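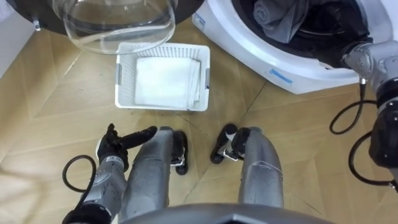
Fig. 2. Front-loader with the door open, a gray towel in the drum and a white basket on the floor.

Unit 2: Unloading, and what to look at while you do it

Welcome back, everybody! We spent our last session on sorting and on reading care labels, so now we come to the part most of us rush through (I certainly did for years), which is getting the wash out of the machine.

Start with the basket. Set it on the floor close to the door before you reach in, near enough that a towel can go from drum to basket in one easy move. Bend your knees, please, and swing the door all the way open so you aren't working around the glass.

Towels like to roll themselves up and cling high in the drum. Look up as well as in, and turn the drum once by hand before you decide it's empty. Small socks hide in the folds of the rubber seal, so run a finger around there too.

Shake each towel out as it leaves the drum. A good snap or two lifts the loops, and you'll have a softer towel for it, I promise!

Afterward, wipe the glass and leave the door ajar so the inside can air.

For next time: read page 56 of the Skerkine course book, on drying racks, and bring one towel from home. We'll be folding, and I'm looking forward to it more than I probably should.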